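Bread basket on the table: cloth inside or bare?
Baking Talk > Sweet and Enriched Doughs
Started October 1, 2018

mcardoso_bakes
Okay, I finally got a braid I'm proud of and now I'm stuck on the silliest thing. It's brunch for 15 at my sister's and I want the bread in the middle of the table. I have a terracotta-colored wicker basket with a nice thick braided rim, and a light gray cloth for the table. Do I line the basket or leave it bare? The woven bottom is so pretty that I hate to hide it! 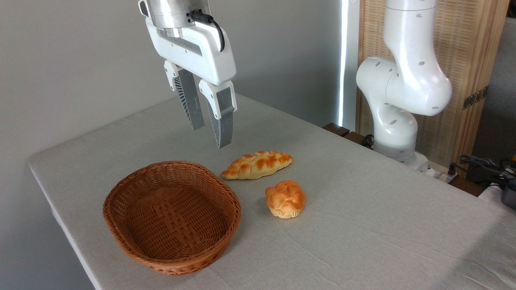 Braided loaf, knotted bun, basket still empty

The dough is my usual egg one, 27 minutes in the oven for the loaf. Any opinions welcome, I've been fussing over this all morning.
Matilde

tudose_o
Oh that braid! Love the golden patches on top with the paler color down the side. Line it. Crumbs get into wicker and you'll be picking them out with a toothpick until March.

Dario M.
Disagree with Octavian, bare all the way. Turn it over, give it a good smack, crumbs gone. A napkin in there covers the whole weave and then you might as well use a mixing bowl.

tudose_o
You have clearly never served anything with poppy seeds, Dario.

aoi_k
Can we talk about the bun?? The knot on top is so shiny, and I love the ridged base. Is that a muffin tin or a brioche mold? I've been using the small Temura molds and mine never come up that glossy. What's your wash?

mcardoso_bakes
Thank you!! Fluted brioche mold, an old one from my aunt. The wash is one yolk and a spoonful of cream, brushed on twice, the second time right before baking.

aoi_k
Twice! Trying that tonight.

Waraporn P
I'd worry more about the length of the loaf than the lining. Set it in the basket before the guests come and see how it sits. With long braids I let one end rest up on the rim and tuck buns in around it, and it looks so generous that way. For the lining I do half and half, a small napkin folded under the loaf only, so the sides still show.

Dario M.
Fine, I can live with half a napkin.

mcardoso_bakes
Half a napkin wins! Off to iron one. I still have a second batch of buns to shape.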